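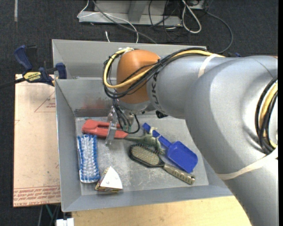 关于我们

Evholm 机器人应用规范中心是一家从事工业机械臂抓取作业规程编写、现场评审与操作人员培训的专业机构。本中心面向制造、仓储分拣及院校实验室,提供从工位布置到日常点检的成套规范文件,并协助使用单位将规范落实到每一个班次。

机构沿革

本中心前身为 Zinchenko 自动化事务所的安全评审组,后独立运作,现有专职人员 26 名,分属规程编写、现场评审、培训三个部门。中心主任由 Heidrun Koller 担任,规程编写部由 Vangelis Michailidis 负责,现场评审部由 Domenica Fuchs 负责,培训部由 Maxence Tanguy 负责。截至 2022年9月9日,本中心累计完成工位评审 2228 项。

工作范围

一、规程编写。中心现行《料箱抓取作业规程》共 31 条,适用于固定安装的机械臂从料箱中拾取形状各异的散件,包括软质、带刷毛、带手柄及细长物件。规程对末端夹爪的接近方向、与箱壁的最小间距、接触后的回退动作均有明确要求。夹爪指尖不得以全速接触箱底,首次运行新程序时应使用手动降速模式,并由一名人员全程持有使能装置。

二、线缆管理。外部线缆沿臂体敷设时,应在各关节处预留足够的弯曲余量,并以绑带分段固定。绑带不得压迫接头,不得遮盖急停标识及关节铭牌。腕部以下的细线应走向清晰,接插件不得进入夹爪的闭合区域。每次更换末端工具后,须将各轴缓慢运行至极限位置,逐段检查线缆有无拉紧、摩擦或勾挂,检查结果记入工位台账。

三、工位布置。料箱、挡板及临时台面应可靠固定,使用夹具固定时,夹具手柄不得伸入机械臂的运动范围。箱体位置如有变动,须重新标定后方可恢复自动运行。地面线缆应归拢并与人员通道分开,控制柜周围不得堆放杂物。

四、物件管理。试验用物件应登记入册,投放前检查有无破损、锐边及松脱部件。箱内物件卡滞时,操作人员应先停机并确认运动已停止,再行取出,严禁在自动模式下伸手入箱。

评审与培训

现场评审通常分为资料审查、停机检查、带电运行检查三个阶段。评审意见以书面形式出具,列明不符合项、依据条款和整改期限。整改完成后由原评审人员复核,复核未通过的工位不予登记。评审人员不得参与本人曾提供设计咨询的项目。

操作人员培训每期 12 人,内容包括示教器使用、坐标系与工具数据设定、急停与复位程序、料箱作业实操。学员须通过笔试和实操考核,方可取得本中心的上岗证明。证明到期前应参加复训,离岗时间较长者须重新考核。

合作单位

本中心与 Kendex、Zuko 两家企业保持长期合作,共同开展夹爪选型与线缆磨损方面的记录整理。合作单位提供的设备与资料不影响评审结论。规程修订意见每年八月集中受理,由外聘顾问 Harvey Lévesque 主持审议,修订文本经中心主任签发后生效,旧版同时作废。

联系与申请

申请工位评审的单位,应提交设备清单、工位平面图、风险评估记录及现行操作规程各一份。资料齐全的,由现场评审部安排日程并书面通知。培训报名由培训部受理,单位集体报名可在本单位工位开展实操部分,但该工位须已通过评审。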